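What is inside a workroom?

Look up next time you walk into a big room. Then look down. The ceiling and the floor can tell you a lot about what a room is for.

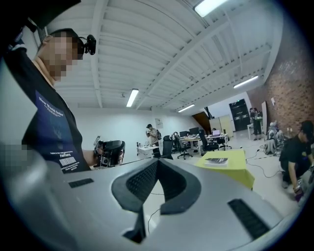
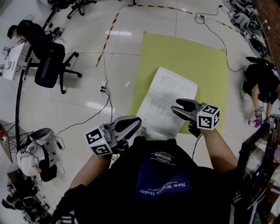

Words by Nazmiye Aydoğan
For readers aged 7 to 10

A workroom is a place where people make, mend or try things out. Many workrooms are in old buildings. Bricks are small blocks of baked clay, stuck together with mortar. The first picture has a red-brown brick wall on one side and a plain white wall on the other.

The ceiling in the same picture is corrugated, which means it has folds, like a crinkle-cut crisp. A thin sheet with folds in it is much harder to bend than a flat one. Long steel beams hold the ceiling up.

The lights are long and bright. People who do careful work need good light, even on a dark afternoon in October.

The floor in the second picture has white tiles. Tiles are easy to mop and they do not wear out quickly. A lime-green mat lies on top of them, with a sheet of paper on it.

There is yellow and black striped tape on the floor too. Wasps have the same colours, and we notice them fast. Striped tape is used to mark an edge or to say "take care here".

A power strip lets several plugs share one socket. Cables on the floor can trip you up, so step over them and never pull them.

Try it yourself
Fold a sheet of paper backwards and forwards, like a fan. Open it a little and lay it across two books. Put a coin on top. Now try it with a flat sheet. Which one sags first?

New words
Beam: a long, strong bar that holds up a roof or ceiling.
Mortar: the paste that sets hard between bricks.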